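Gripper trials – frequently asked questions
Last updated 2018-05-14

Which grippers are you comparing?
Two sets of fingers, the Nuvton parallel ones and the Plalinum tapered ones. Same arms, same controller (Serkonden) throughout. Log is at 3,234 grasp attempts so far, 582 of them on sweet packets.

Why sweets and a paper bag?
Cheap, shiny, floppy. Packets overlap and the film throws glare at the wrist cameras. Paper bags fold up when you lean on them.

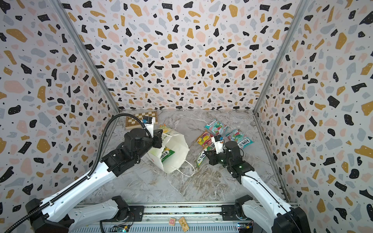
Rigid boxes come later, probaly with softer pads. We did a few in March and every finger managed them, so no use for ranking.

Does the bag have to stand up?
No. We score upright and tipped over seperately – don't mix the numbers. Upright is kinder to the approach path, tipped is closer to what people want from us.

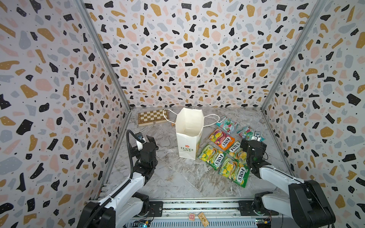

Reset between runs is by hand. Takes longer than the run, yes.

Do I need wrist cameras as well as the overhead one?
For bag work, yes. Overhead can't see much past the rim. Wrist view gets you right down to the packet, but expect pale paper on all sides and lock your exposure first. 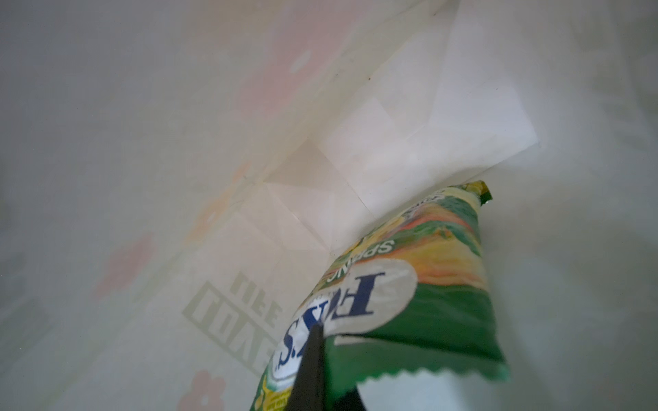
Wrist camera inside the bag, finger against a green FOX'S packet.

Can both arms work at once?
Yes, both on one rail. Keep the speed cap on while you tune. If they get too close the controller stops both – clear the fault, home left, then right. 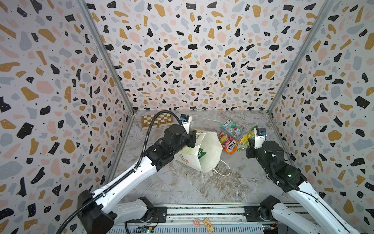 Can I send you a gripper to try?
Please do. Kjærgaard flange or an adapter for it, max 3 per sender, drawings included. Replies are slow at the moment.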